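Storing Packaged Snacks: Sorting, Sealing and Rotation

Packaged snacks keep well when three conditions are controlled: air, moisture and handling. Most households manage none of them consistently. Packets go into a drawer in the order they came home, the newest on top, and the oldest are found months later behind the rice. The procedure below takes one session to set up and a few minutes a week to maintain.

Before you start

Empty every place where snacks are kept: pantry shelf, desk drawer, travel bag, car. Put everything on one flat surface that is larger than you think you need. A kitchen table is fine for a small stock. A bed is better for a large one, provided the packets are clean on the outside and none have been opened. Opened packets stay in the kitchen, standing upright, until they are dealt with.

Wipe any dusty packet with a barely damp cloth and let it dry before it goes near fabric. Do not wipe paper bags.

Spread the packets in a single layer with the printed side up. Stacked packets hide each other, and clear film is easy to miss on a patterned cover.
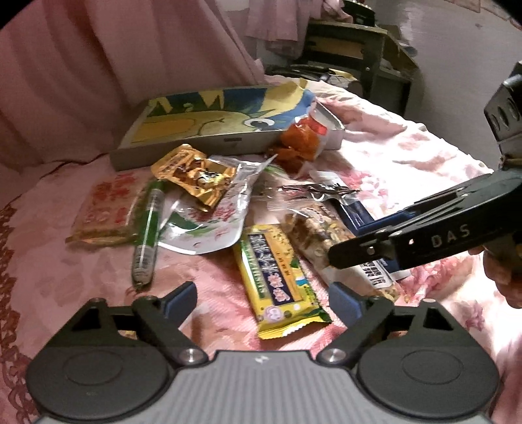

Yellow packet and clear bag of nuts or grains, laid out on a pink floral bedspread.

Sort by packaging first

Sorting by flavor or brand looks tidy but does not help with storage. Sort by the type of pack.

Opaque, crimped packets. The crimped end is the weak point. Run a thumb along the seal and press the packet gently. If it gives slowly and does not fill out again, there is a leak. Move it to the "eat first" group.

Clear film bags. Light speeds up the breakdown of oils, so nuts and seeds in clear film should go into a closed cupboard or an opaque bin. Check the corners of the bag for crumbs or oily film on the outside.

Thin crinkled wrappers. These tear at the fold lines. Keep them out of bins with hard edges and do not put heavier packets over them.

Multipacks. Remove the outer bag only if the date is printed on each inner packet. Otherwise cut out the dated panel and keep it with the contents.

Dates on imported packets

Date order varies by country. Many packets from East Asia print the year first, then month, then day. Some print the date of manufacture only, with the shelf life given elsewhere as a number of months. Add the two and write the result on a strip of masking tape in the format your household uses. Put the tape on a flat area, clear of the seal and any allergen text.

If no date can be found, write the date of purchase and treat the packet as short-dated.

Containers

I use Civo bins, the shallow size, with a lid that lifts off completely. Hinged lids waste clearance on a shelf. The Wattanapong pattern of divided tray also works for small single-serve packets, but the compartments are too narrow for long bags of nuts, which end up folded. A folded bag develops pinholes along the crease.

Stand packets on edge, like files, dates facing forward. Oldest at the front. New stock always goes in at the back - this is the only rule that has to be followed every time.

Leave a little slack in each bin. Packets that have to be forced in will be forced out again.

Temperature and humidity

A cupboard at 68 °F is suitable. At 78 °F, expect chocolate coatings to soften and nut oils to turn sooner. Avoid the cupboard above the oven, the one beside the dishwasher, and the top of the refrigerator. Shelled nuts can be frozen in an airtight container. Let the container reach room temperature before opening it, or condensation will form on the contents.

Resealing opened packets

Press out the air, fold the top over twice, and clip across the full width. A clip that covers only the middle leaves both corners open. Rubber bands are adequate for narrow bags and poor for wide ones. For anything that will not be finished within a week, transfer the contents to a screw-top jar and tape the dated panel to the outside.

A heat sealer gives a better closure on plain film. Clean the inside edge of the bag first, as salt and oil prevent a bond. Test on an offcut - foil-lined packets need a longer press than clear film.

Maintenance

Once a week, bring two or three packets from the front of the bin to wherever they get eaten. In November, before holiday buying starts, empty the bins, brush out crumbs, wash, and dry fully before refilling. Check the shelf corners for webbing or small moths at the same time. Discard any packet with a pinhole and inspect those next to it.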